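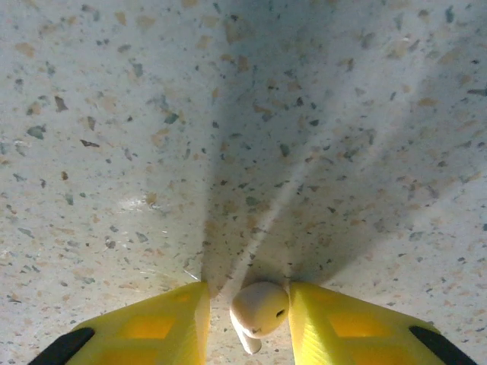

3 min read

The floor was the first thing ordered and the last thing agreed on. The interior designer who chose it has spent 15 years at Stalness, a small firm that fits out workshops, classrooms and offices, and she still keeps the rejected samples in a drawer under her desk.

"People think they want plain," she says. "They ask for light gray, no pattern. Then they live with it for a week and see every mark."

We met at the Stalness office on Tillard Street to talk about speckled surfaces, which the firm uses more and more. She had put a few pieces out on the desk and moved them around while we spoke.

The terrazzo-style floor she likes best has a pale grayish-white base with chips of slate, blue-gray, tan and peach, plus a lot of tiny black specks. She says the specks matter more than the big chips.

"The big ones are what people notice in the showroom. The small ones do the work. Dust, crumbs, bits of eraser, it all sits in between them and your eye skips over it."

There is a drawback. Small things that fall on a floor like this can be hard to find, especially pale ones. She has heard about it from clients more than once.

"A white earbud is the classic. Screws are bad too, and anything with a black tip. You have to get down low and look across the floor. I tell people to sweep slowly and check the dustpan before they empty it."

Does that put clients off? She says it doesn't, or only a few. One office in Irstead asked for a darker base after the first visit, then changed its mind when the samples were laid out side by side. That job covered 1240 square feet and ran into November.

The samples came from Russo, a supplier she has used since her second year. She asks for large ones. A piece the size of a playing card can miss the bigger chips completely, and then the finished floor looks like a different product.

"Put it on the floor and stand up. Don't hold it in your hand by the window. Nobody looks at a floor from ten inches away except when they've dropped something."

She also likes speckle on work surfaces, and usually goes warmer there. Beige is easier on the eyes than white over a long day, she says, and it gives a busy wall something quiet to sit next to.

Walls are where she and her clients argue most. Printed panels have become cheap enough that people ask for them early, before the lighting is settled. She doesn't mind circuit artwork in a technical space, as long as it is kept to one or two colors.

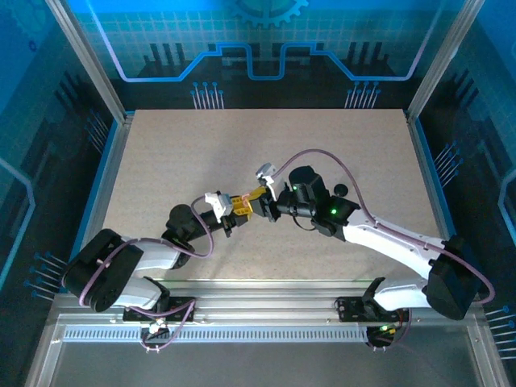
Blue and dark panels with circuit artwork around a beige speckled work surface.

"Blue on dark is fine. You get a few bright lines and the rest stays back. If you print it in five colors you can't find your own tools against it."

Her other rule is to match the side panels. When the left and right carry the same artwork, the back wall can have an emblem or a heavier line across it without looking crowded. She would also settle the corner posts before sending anything to print, so that no part of the pattern ends up behind one.

Cleaning is the question she gets most often at handover. Her answer is short: a dry mop first, then a damp one, and a mild cleaner with nothing shiny in it. Polish builds up and dulls the chips. For printed panels she uses a soft cloth and stays away from scrub pads.

"I had a client scrub a corner for 50 minutes trying to get rid of a stain. It was a chip. It was supposed to be there."

She keeps a spare box of flooring back from every job and writes the batch number on the lid. Colors shift between batches, and a patch from a later one will show even on a pattern this busy. The Irstead box is on a shelf behind her, under two others she has been meaning to send out.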